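Tuletby starter kit: my notes after two months

Posted on Monday, November 20, 2023, in Workshop

I promised in April that I would write about the sorting kit from Tuletby when I had used it enough, and several readers have reminded me. So I sat down this weekend with my notebook and a pot of coffee. English is my third language, so please forgive me if a sentence goes in a strange direction.

First, what it is. Tuletby sells a package for people who already have an arm and want to teach it simple picking tasks. You get the software licence, a gripper mount, a set of test pieces and access to their online course. The arm is not included, and they say this clearly on the order page, which I appreciated. I have seen other shops where this information is hidden at the very bottom. I bought the package with my own money through Fotanero, the reseller, and I did not get any discount for writing this.

The delivery came in 2 boxes. The small one arrived first and contained only paper and the licence card, so for a week I had a licence and nothing to use it with. When I wrote to Fotanero, they answered the next morning and were polite, but they could not tell me where the second box was. It arrived on its own a few days later, well packed, with every part in its own bag and a number on each bag.

Mounting took me one long evening. The printed guide is short and the drawings are good, but step nine uses a different name for the adapter ring than the parts list does. I lost a lot of time there, looking for a part which I had already in my hand. The online version of the guide has this corrected. My advice is to put the paper one away and read from the screen.

After mounting comes calibration. You place a marker sheet on the table, start the program, and the arm visits a number of positions by itself. The program needs 60 minutes if you choose the careful mode. There is also a quick mode, but I was not satisfied with the result, because the gripper came down a little beside the point I had asked for. With the careful mode I have no complaint. I only wish it would make a sound at the end, as I went to cook dinner and forgot it completely.

The course has a chapter for each type of task. You begin with moving one piece from here to there, then pieces in different colours, then pieces which stand close together. This third chapter is where I have spent most of my evenings. A cylinder standing alone is easy to take. When a cube, a hexagon and a heart are touching each other, the fingers need a place to go in, and the program must first push the group apart or choose the piece at the outside. Tuletby has a ready function for this, with the name "Loosen". It works well for flat-sided shapes and less well for the star, where the fingers often slip on a point and turn the piece around.
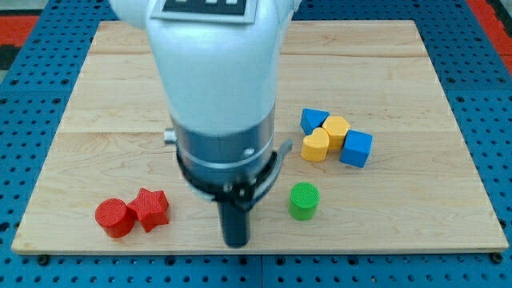 Do you need to know programming to use the kit?

For the first chapters you need only the visual editor, where you connect boxes with lines, but for your own tasks you will want some basic Python.

I would add one thing for beginners. The visual editor is pleasant until your task has more than one condition. Then the lines go over each other and I cannot find anything any more. I moved to writing code in the third week and I was happier. You can export what you made in the editor, and the exported code is readable, with comments in normal English. One day I also tried to go in the other direction, from code back to boxes, but this is not supported.

The licence permits 1000 saved runs in the cloud storage. This sounds like a lot, and for a hobby it is. If you work in a group, I think you will reach the limit, and then you must either delete old runs or pay for the larger plan. Deleting has to be done one by one. I wrote to Tuletby with the wish for a "select all" button and received a friendly answer that it is on their list.

Before I decided, I compared it with the package from Skov. Skov has the nicer software, I must admit, very fast and tidy, but their gripper mount did not fit my arm without a second adapter from Tralport, and this adapter had a long waiting time. If you have an arm from their list, please look at Skov also. The test pieces in their package are fewer, but you can print your own if you have a printer at home.

Some small things I noted along the way:

The cable clips are too weak, so I use textile tape.
The course videos have no subtitles — for me this was tiring, as the speaker is quick.
The emergency stop instructions are on page one, in big letters, where they should be.
The test pieces have a fine texture and the fingers hold them well.

Would I buy it again? Yes, if the price stays the same. I have the right to return it for 60 days, and that time has now passed without my wish to use it. My next task is to sort by shape and colour together, and there I have a problem with the yellow pieces under my evening lamp. I will try another bulb first. If someone has solved this already, please write it in the comments.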